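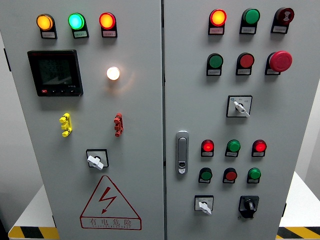 课程项目报告:配电柜操作示范数据的采集
小组:Skolent 二组

一、目的

我们的课题是让学习系统学会操作配电柜面板上的按钮和旋钮。本阶段只做采集,不做训练。采集程序用的是实验室的 Lisard,标注用 Flakex。

二、任务设计

面板上的元件很密,指示灯和按钮的大小又差不多,所以我们先把动作分成四类:按下按钮、转动带白色手柄的开关、按下急停、拉开门把手。每次示范只做一个动作,从手臂的起始姿势开始,到手臂退回起始姿势结束。指令由程序随机给出,操作的人事先不知道下一个是什么。

三、采集结果

七月里我们一共录了243条示范,检查以后保留196条。保留的示范里有131条是按钮类,旋钮类有44条,其余是急停和门把手。按钮类太多,这是我们计划上的不足,下一轮要调整比例。

四、遇到的问题

第一,红色按钮和亮着的红灯在头部相机里容易混淆,标注时两个同学的意见有时不一样。后来我们规定,标注必须写“第几行第几个”,不能只写颜色。

第二,旋钮的手柄是斜的,夹爪的角度差一点就会滑开。滑开以后又重新夹住的示范,我们讨论了比较久,最后决定保留,但是加上“重试”标记。

第三,指示灯的光在曝光高的时候会连成一片,看不清灯的边缘。我们把曝光改成固定值,早期的示范没有重录。

五、下一步

把数据按 Mercado 格式导出,交给一组训练第一个模型。同时补录旋钮类,并且增加不同的站位,因为现在手臂离柜门的距离几乎都一样。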